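Steamed dumpling supper returns to Stivden for its third year

The Stivden Dumpling Supper will be back at the old Trotska mill hall this May, and if last year is anything to go by you will want to come with an empty stomach and a coat you don't mind smelling of onions for a day or two afterwards. Doors open at five, the first plates go out at half past, and there will be a second sitting at seven for those with children to collect or animals to feed.

Readers who have been with us a while will remember how it started. Imke Mühlbauer moved here from Bundmont with a trunk of cookery books and a strong feeling that people in these parts did not know what could be done with flour, yeast and a bit of steam. She asked a few neighbours round to put that right, the few neighbours brought their cousins, and by the end of the evening there were people eating on the stairs. The following spring it went into the hall, and 139 people sat down to eat. That figure is the one on the kitchen wall, in chalk, and Imke will not have it rubbed off.

This year the kitchen has been at it since the start of the month, trying out flours and sizes and arguing (very good-naturedly) over how long a dough should rest in a room as draughty as the mill.

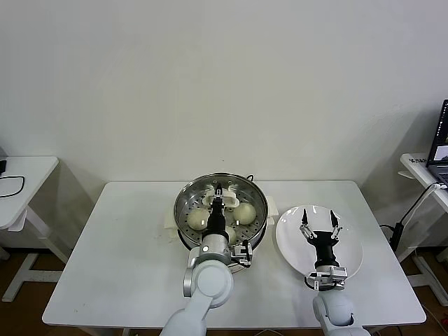 Steamed buns in the steamer, with a plate alongside.

The menu is built around buns of one sort or another, which will surprise no one who knows Imke. There will be the big soft yeast dumplings she grew up with, served with vanilla sauce or with stewed plums, and there will be savoury ones filled with pork and spring onion, or with mushroom and cabbage for those who don't eat meat. The Fothergill bakery on Mill Lane is giving the flour again, and has promised three trays of its seeded rolls for anybody who would sooner have something with a crust on it. Soup comes first, and it will be leek.

"People think they're difficult and they really aren't," Imke told us over a pot of tea that went on rather longer than either of us had planned. "You need patience and a lid that fits. My grandmother used to say you must never lift it to look, and I looked every single time, and she knew every single time."

She has been good enough to pass on a little advice for those who would like to have a go at home. Use ordinary plain flour and fresh yeast if you can get it, let the dough double, then shape it and let it rest again under a cloth. Leave more room between the buns than you think you need. A small square of baking paper under each one stops it sticking, and a tea towel wrapped round the lid keeps the drips off the tops. Twelve minutes does for a small one and nearer eighteen for something the size of your fist. 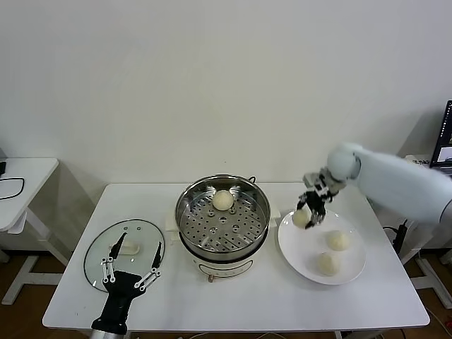 Leftovers, should there be any, can be sliced the next morning and fried in butter with a spoonful of sugar, and Imke says there are members of her family who only put up with the supper for the sake of the breakfast.

The hall itself deserves a word or two. It was put up in 1850 as a drying floor for the mill and has been a grain store, a dance hall and, for one very cold winter, the village school. The roof has been a worry for as long as most of us can remember, and last year's supper raised £1290 towards it, which paid for the slates on the river side and the new guttering over the porch. Whatever is made this time will go to the windows, two of which have been held shut with string since before the supper began. There will be a raffle as well, and the top prize is a ham.

Tickets are on sale now at the post office and at Fothergill's, and 73 had already gone when we called in, most of them for the early sitting. They cost eight pounds, or four for children under twelve, and babes in arms come in for nothing. Please say when you buy if there is anything you can't eat – the kitchen is glad to help but does need to know beforehand. Tea and squash are included, and you are welcome to bring your own bottle of something stronger.

Parking at the mill is tight, as ever, and the lower field will only be open if it stays dry, so do walk if you are able or share a lift with somebody along your way. The footbridge is open again after its repairs. Anyone with a large pan and a free afternoon to lend is asked to leave their name at the post office counter, and spare chairs would be very welcome too, provided they have a name on the underside so that they find their way home.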